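Home | Shop | Guides | Basket (0)

Graltiline Bedside Rule Cards, set of 31

House rules for arms that work near beds. Laminated, because the paper set met a coffee.

Card 4: Holding over bedding
Keep the load upright. Pillows don't file reports, but we do. 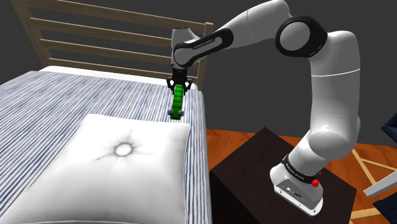 Card 5: Finger check
Look down both fingers before any move. "Probably fine" is not a reading.

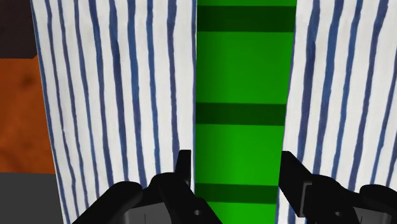
Card 5, gripper view, simulated.

43 shares | 2 comments

Related items
Selthorpe Stop-Button Labels
Cleson Floor Tape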